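Forum > Teaching by hand > Sorting tasks

Two arms, one tray: how do I stop my demos wandering?
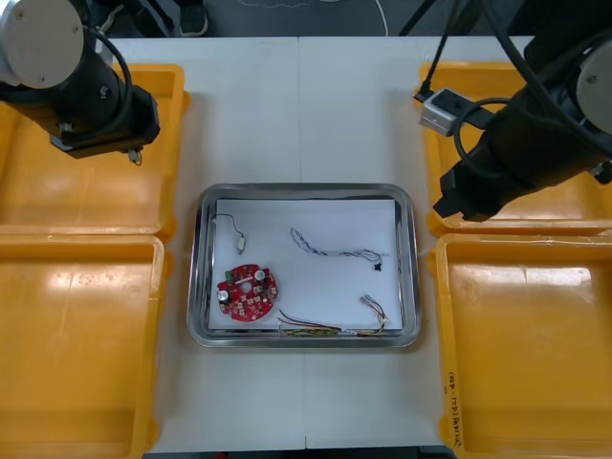
Red board and three lots of wire in the tray, yellow bins either side.

Sharon Waweru
Hello all! I'm steering both arms by remote to show them sorting, and I've recorded 50 runs so far (my poor shoulders). The board goes nicely, but with the thin wires I dither, and the trained arms now dither too. Do I bin the hesitant runs or keep them?

Chiriac
Bin the worst, I'd say, and practise each wire a few times before you press record. Always take them in the same order, too. It made a lovely difference to mine.

Wokia
slow down near the paper

2 shares | Contact us | Back to top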